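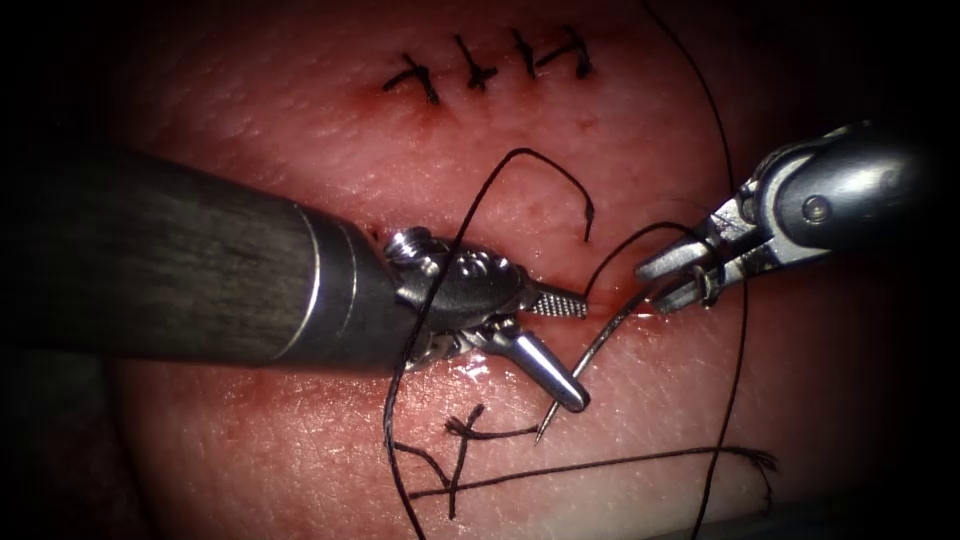

Section 4. Preparing the skills room

This section is for the person who prepares room 205 at the Arkville training centre before a course in wound care and stitching. It explains the table, the lamp, the trolley, the sharps box and the cupboard. It does not teach any stitching. For the exercises themselves, please use the course book which the teacher brings.

If you do this work the first time, read the whole section before you start. The second time it will be enough to look at the numbered steps. The electrical inspection of the room is described in section 7 and is not repeated.

4.1 What you need

The key of the room and the small key of the cupboard (both on the same ring, at reception)
The Fluserico table lamp, with its own power cable
The Tyagi trolley with three shelves
A sharps box with lid, new or less than half full
Clean table covers
Paper towels, mild soap, a soft cloth
The register, which is the green book and not the blue one

Note: The blue book is for the first aid courses. Entries were written in the wrong book several times last September and it was a lot of work to find them again.

4.2 Placing the table

1. Open the window and let in fresh air while you are working.

2. Move the table away from the wall until a person can walk behind it with a chair pulled out. Two people should move it. Lift the table, do not push it over the floor.

3. Turn the four feet until the table does not rock. Press with your hand on each corner, one after the other. If one corner goes down, turn out the foot under that corner by half a turn and try again.

4. Wipe the table top with a damp cloth and a little soap, then with a second cloth with clean water. Let it dry.

5. Put on the cover with the smooth side up. Fold the ends under the table top and close the clips. The cover must not hang down to the knees of the learners.

Caution: Do not use alcohol wipes on the table top. The varnish becomes white and the spots do not go away. On covers they are allowed.

The table has a fixed height. For learners who are very tall there are wooden blocks in the bottom of the cupboard. Always use all four blocks from the same set. The sets are marked with paint under the block.

4.3 Setting up the lamp

The Fluserico lamp has a heavy foot, an arm with two joints and a round head. It gives 800 lumens at the highest step. In most cases the middle step is more pleasant for the eyes, especially in the afternoon.

1. Stand the lamp foot on the back left corner of the table. For left-handed learners use the back right corner.

2. Check that the switch is off. Put the cable in the lamp first and in the wall socket afterwards.

3. Lead the cable behind the table. It is 2000 mm long, so it reaches the socket under the window but not the socket next to the door. Do not use an extension lead for the second one. Turn the table instead.

4. Fix the cable to the table leg with the two fabric straps. Do not pull it tight. It should be possible to put a finger between the cable and the leg.

5. Switch on. Pull the head down to about the height of your chin when you sit, and tilt it a little away from you.

6. Look at the place where the work will be done. If you see a strong white shine, move the head to the side in small movements until it becomes weaker. A small shine will often stay on smooth materials and you do not need to remove it completely.

Caution: The head becomes warm after long use. Hold it only by the black rim. Let it cool before you put on the dust cover.

Note: If the arm sinks slowly by itself, tighten the plastic screw at the lower joint by hand. Please do not use pliers. We have already replaced this screw two times, and the new one must be ordered from the supplier.

The lamp flickers. What to do:

First take the plug out and put it in again firmly. If this does not help, try the other socket. If the lamp still flickers, write it in the register, put the lamp in the cupboard with a paper label "not in order" and take the spare lamp. The spare one is older and not so bright, but it is good enough for one day.

4.4 Loading the trolley

The trolley may carry 80 kg in total, but this is only when the weight is shared over the shelves. Put the heavy things on the bottom shelf.

Top shelf: practice pads, thread, instruments which are needed for the next exercise.

Middle shelf: gloves in small, medium and large, paper towels, spare covers.

Bottom shelf: water bottle for cleaning, waste bags, box for used instruments.

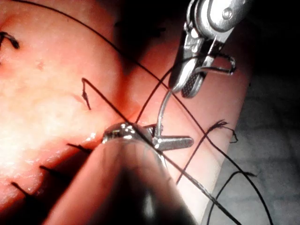
Fig. 4.2. Curved needle and black suture thread on a skin practice pad.

1. Step on both brakes before you put anything on the trolley.

2. Load the bottom shelf, then the middle, then the top.

3. Put the practice pads flat and with the skin side up. Do not lay anything on top of them, also not paper. Printing ink goes into the material and cannot be washed out.

4. Put the thread packets in the shallow tray with the label to the front. Open packets stay in the tray on the right. Teachers like to use the open ones first.

5. Release the brakes and roll the trolley to its place at the short side of the table. Step on the brakes again.

Caution: Never roll the trolley over the metal strip in the doorway when it is loaded. The front wheels stop suddenly and things slide off the top shelf. Unload it, lift it over the strip with a second person, and load it again.

Note: One wheel makes a noise. This is known. A drop of oil helps for some weeks. The oil is not in the cupboard but at reception, in the drawer with the batteries.

4.5 The sharps box

Please follow this part exactly, also when you are in a hurry.

1. Take a sharps box and look at the line on the side. If the content is near the line, close the box for ever and take a new one.

2. Press the lid on until you hear it click on all sides. Pull at the lid to check.

3. Write the opening date and the room number on the label with a waterproof pen. Write the date in full with the day, for example Wed 1 March. Numbers only are read differently by different people.

4. Stand the box on the table in its holder. It must be on the side of the hand that puts down the needle, so that the hand does not go across the other arm.

5. Tell the teacher where it is.

Warning: Do not put your fingers in the opening. Do not shake the box to make space. Do not empty one box into another. If a needle lies on the floor, pick it up with the long tweezers from the cupboard door, never with the fingers or with a paper towel.

If a person is pricked, even slightly, stop the work. Let the place bleed a little under running water, wash it with soap and cover it with a plaster. Then call the first aider on duty, whose name is on the board next to reception, and fill in the accident form. Fill it in also when the needle was new.

4.6 Chairs and places

Put the chairs with the armrests outside the room. They hit the table edge and the elbows of the learners come too high. The round stools are better. Turn each stool to the lowest position, and learners will adjust for themselves.

Leave the place nearest to the door free for the teacher. Bags and coats go on the hooks in the corridor. Drinks are allowed only on the window sill, in cups with a lid.

4.7 After the course

1. Ask the teacher if all needles are in the sharps box. Wait for the answer before you touch the table.

2. Close the lid of the sharps box in the temporary position.

3. Clean the practice pads with lukewarm water and mild soap. Do not brush them. Pat them with a paper towel and lay them on the rack until they are dry on both sides.

4. Look at every pad. A pad with many cuts can still be used for beginners' exercises if the edges are holding together. A pad that is torn through goes in the normal waste, but feel first along the edge with the tweezers for broken needle points.

5. Put the instruments in the box for used instruments. They are cleaned according to section 5.

6. Take off the table cover. Fold it inwards and put it in the bag for washing.

7. Switch off the lamp, take the plug out of the wall, and roll up the cable in large loops.

8. Put everything back in the cupboard according to the list inside the door, and lock it.

9. Write in the register what is used up and what is broken. One line for each item is enough.

Caution: Do not place pads on the radiator to dry them quicker. They bend and will not lie flat any more.

4.8 Storage in the cupboard

Dry pads can be kept in the Emance boxes with the transparent lid. Put a sheet of baking paper between two pads, otherwise they stick together, more in summer than in winter. A very thin layer of talcum powder is also possible, but some teachers do not like it.

Thread is kept dark, in the drawer. Check the date on the packets when you fill the drawer. Old thread may be used for practice only, and these packets get a red dot.

4.9 Ordering and questions

New gloves, covers and sharps boxes are ordered by Rajkumari Rajput. Give her the order before the end of the week and write the size of the gloves, not only the word "gloves".

For lamps, trolleys and keys please ask Kanchan Bajpai. If a key is lost, tell her on the same day. The lock of the cupboard must then be changed, and until this is done the sharps boxes are kept at reception.

Continue with section 5, Cleaning of instruments.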